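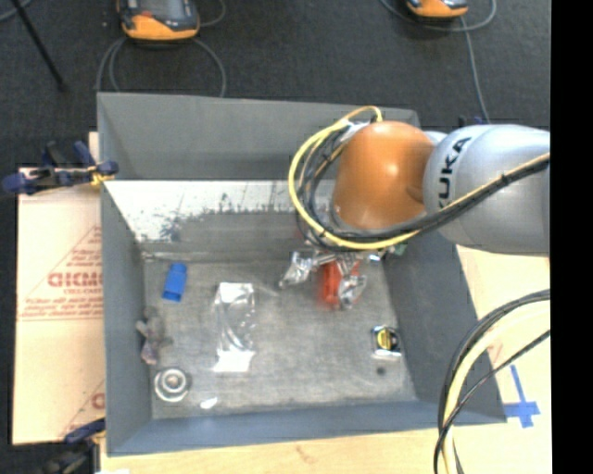 Gray totes, the big rectangular open-top kind, are the best thing I have ever bought for the garage, and I will go on about it to anyone who lets me! I'm slowly moving fourteen years of small stuff out of cardboard and into these. What sold me is the floor. It's scuffed and streaky and worn all over, and a few little things dropped in there still show up right away, the blue block at one side, the red-orange piece, even the clear plastic package because of those white ends. Try that with a brown box with flaps. So, who else is on the gray tote train, and how do you split yours up? By room, by size, by color?
Posted 11/08/2022 by totes_mcgarage

Re: Gray totes
hingepin
On the train! I have a row of them under the workbench and I love them. I sort by job, so plumbing gets one, bikes get one, and so on. Mine came secondhand from a place in Briggs that was closing down and they were beat up before I ever touched them. Scrubbed them in the driveway with dish soap and a deck brush, and the marks that were left I quit caring about.

Re: Gray totes
sortedmarge
I'm going to be the grump. Big bins are where small things go to die. Yes, you can see everything when there are a handful of things in the bottom. Put 200 things in there and you're digging to your elbow for one hex key. I want shallow drawers, one layer deep, with a label on the front.

Re: Gray totes
totes_mcgarage
marge, fair point, and I did go through a drawer phase. I bought a used cabinet, the Cetevwood one with the skinny drawers, and it was lovely for about a month of tidy living and then I started shoving things in wherever there was space. With a tote I can at least tip the whole business out on a sheet and start over, and I kind of enjoy that part (put some music on, make coffee, it's a nice Saturday).

Re: Gray totes
sortedmarge
You enjoy tipping it out. We are different people.

Re: Gray totes
madau_lou
Somewhere in between here. I use the big bins with smaller boxes inside. Shoe boxes to start with, then I got the clear lidded ones from Pravport and never went back. Small green things, small white things, anything little that slides into the corners, all of that goes in its own box. The corners of a deep bin are the worst spot, I swear everything rolls there and hides.
One thing on the clear packages: I'd get stuff out of them before it goes in. They crinkle, they catch the light, and you can't tell which way is up. Zip bag with a strip of masking tape on it does the job.

Re: Gray totes
hingepin
Disagree on the packages, Lou. The label is on there, the part number is on there, and if you need to buy another one you know what to ask for. I keep every one of them. My spouse would be on your side.

Re: Gray totes
attic_fox
Has anybody tried these for kids' blocks? We have what feels like 2,000 of them, and the toy chest is too dark inside to find anything. A gray floor sounds so much better. Worried about the height for a four-year-old, though.

Re: Gray totes
totes_mcgarage
Fox, YES, do it! Go for a low one so they can reach the bottom without falling in, and don't fill it past halfway. Bright colors on gray look great and pop right out. Ours holds the building blocks and the wooden train stuff together and cleanup is one big scoop.

Re: Gray totes
sortedmarge
For blocks I'll give you the tote. For screws, never.

Re: Gray totes
madau_lou
Screws in jars, marge. I've got a shelf of them up since April. New thread?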